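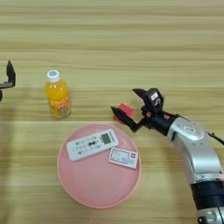
Nornden center opens table program for everyday household tasks

The Nornden Community Living Center has opened a weekly session in which residents practice sorting and putting away ordinary household items at a shared table. The first session took place on Saturday in the center's ground-floor activity room.

The program was developed by the center's home skills department under Yaneth Agudelo and is intended for adults who are returning to independent living after a long stay in care. Participants work with things found in most apartments, such as a bottle of orange juice, the remote control for an air conditioner and a round pink tray. They decide where each item belongs, and move it there at their own pace.

"People often ask for help with cooking or with bills, and we have offered both for a long time," Agudelo said. "Clearing a table came up again and again in our home visits. Residents told us they would start, stop halfway and leave the rest for the next day."

Trays have a central place in the sessions. Small items that tend to go missing, including remote controls, keys and reading glasses, are gathered on a tray that stays in the same spot in the room. Drinks and food are kept off it and returned to the kitchen. The center has asked participants to follow the same arrangement at home between meetings and to report on it the following week.

Each session lasts two hours and is led by three members of staff. Participants work in pairs for the first part and then alone. Family members may attend, although the center asks them not to handle the items during the exercises.

Yeison Muñoz, who coordinates services at the center's Brisach branch, said that a similar program would begin there in February. The Brisach sessions will use the same tables and trays, with additional time set aside for closets and kitchen drawers. A decision on the Cabrera branch will be made once the room there has been repainted.

Places in Nornden are free of charge for residents and for former residents who left within the past two years. Registration is handled at the front desk during regular opening hours. Those who need transportation from Gisstead should mention it when they register.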